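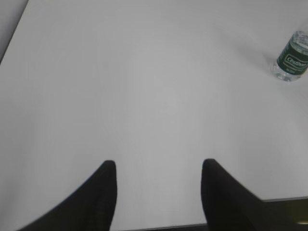

Week 4 handout: getting the gripper to land where you told it to

Pekia Shared Workshop, evening build group
14 comments | 37 shares

Okay, last week we got everybody's arm to hold a pose without sagging, which made me very happy, and this week we're going after the thing you all want to do, namely pick something up. Before that we have to talk about calibration. I know. I'll keep it moving!

Quick recap on homing. When you power up, the arm has no idea where its joints are, so run the homing script first, every single time, even if you only unplugged it to move your chair. Mine is called the Lemaire script in the shared folder because it started life as notes from the Lemaire build, and I never renamed it. Use the February copy. The older one has the elbow sign flipped, and your arm will try to punch the bench.

Now the gripper servo. On our build it takes a pulse width in microseconds, and these are the two numbers I want written on tape and stuck to your base plate:

1000 = fully closed
2485 = fully open

Those are for the Briltholm servo. If you bought something else, find your own limits by stepping slowly from the middle, and stop as soon as you hear it buzz. A buzzing servo is a servo pushing against plastic, and after a few minutes of that you'll smell it. (Ask me how many I've gone through. Don't, please.)

Open wide before you come down on anything. Beginners like to open the fingers just a bit more than the object, which looks tidy and then knocks the thing over as soon as the wrist is slightly off. Go wide, come down, close slowly.

Choosing a first object. A plastic water bottle is the classic and I still like it, with two warnings. Clear plastic is hard for the wrist camera, especially on a white table, so track the label and leave the see-through part alone. Also keep the cap on tight, because there are electronics on that bench and I have already mopped once this season.

Wrist camera settings. Lock the exposure! If you leave it on auto, a big white tabletop makes the camera turn everything down, and then your black fingers become two blobs with no detail in them. Set it by hand with the arm parked over the table and save it to your config. Thierry Bouvier wrote the little Pleltum tool that does the saving, so if it crashes, bring him the log and be nice.

The table edge. Your camera is going to see past it sooner or later, and a simple brightness threshold will happily pick up whatever dark stuff is back there as "object." Mask it out, or check that your target is inside the work area before you move. I do both.

To try before next time:

Home the arm, rotate the wrist to 90 degrees, and open the gripper all the way. Save one picture from the wrist camera. Move away, come back to the same pose, save another. Flip between the two and see how far things shift. If the shift is bigger than a fingertip, tighten your shoulder screws and do it over.

Then leave the idle loop running for 1440 minutes with the gripper open and no load (yes, that's a full day, do it at the workshop and put a note on it). Check the servo temperature when you get back and write it in the log.

Bring your saved pictures, we'll start on grasp points from those.

3 comments hidden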